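Visit report: student robotics project day, Gyamfi lecture hall, Cancombe

Sep 19, 2020

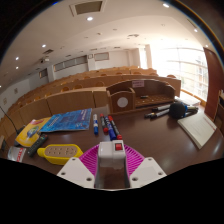
Hand-held gripper with magenta ribbed fingers at the front desk, four markers just beyond it.

The Nivden project is run by second-year students at Plurkholm and takes one desk-clearing task per term. The current one is sorting pens, booklets and small electronics. Students perform the task with the hand-held tool, and the recordings are used to train an arm in the workshop downstairs.

Wumpini Amegashie, who supervises the recording group, gave the figures. The set stands at 3,916 demonstrations, of which 225 were rejected on review, mostly for lost tracking. Markers are the hardest class. They roll when a finger touches the barrel off center, and a pair lying side by side tends to be picked up together. A booklet lying flat has to be slid to the desk edge first.

The ribbed fingers are printed in a flexible filament and replaced when a slat splits. The group is on version 2 of the finger — the first was too stiff for thin barrels. Glare on polished desks remains an open problem; blinds helped in the March trials, but only in the morning.

The arm was not running during the visit. Its last logged test was 159 picks on markers alone. Grip force is not yet recorded, and a sensor is on order.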